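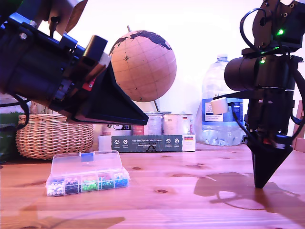 Sorting Beads With Two Arms: A Guide for the Rudberg Robotics Club

Last updated 3/14/21

So your team drew the bead task for the Sinwood student meet. Congratulations, and condolences to your evenings. You will need a pair of arms, a bead organizer with a lid that stays open, a table, and more patience than you listed on your application.

1. Set up the table

Put the organizer toward the front, with the whites, navy, greens and blue in the row facing you. Leave the background alone. Sinwood rules allow household clutter, and a policy trained on a spotless bench will faint at the sight of a wicker basket. Ours has learned to live with a globe and several cans.

2. Home both arms

Start Pons, our control script, and wait for it to find both arms. Set the speed to 45 percent. You will want to set it higher. The last team wanted to as well, and we were finding beads until September.

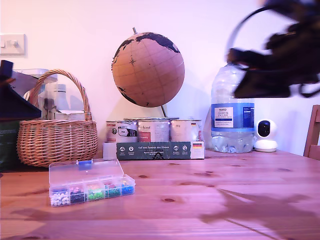
Written by the Skima team

3. Check your reach

Drive one arm slowly over everything on the table that is tall. Bottles are the usual victims. Write down the height at which the gripper clears the tallest object, then add 2 inches and save that as your travel height. Do this again after anyone tidies up – tidying is how most of our collisions begin.

4. Record your demonstrations

Each run is one bead, picked and placed. Keep the fingers nearly closed on the approach, or they'll plow through the neighboring compartment and you will have invented a new color. The meet accepts up to 1000 runs per team. Bad runs can stay in if you label them bad. We submitted 2892 one year and received a very short email.

5. Look through the wrist view

Before you train, play back a few runs from the wrist camera. Fast moves smear the colors together, and a smeared green is hard to tell from its neighbor. If you can't name the compartments yourself, don't expect the model to. Slow the arm down and record that run again.

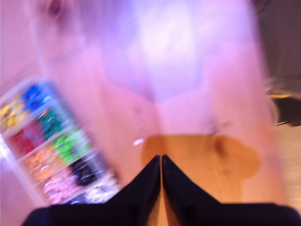

6. Train, then go home

Start the training job from the club computer and leave a note on the keyboard so the next person doesn't shut it down. Close the organizer before you move it. Yes, every time. Results will be in the Skima folder in the morning, next to the broom.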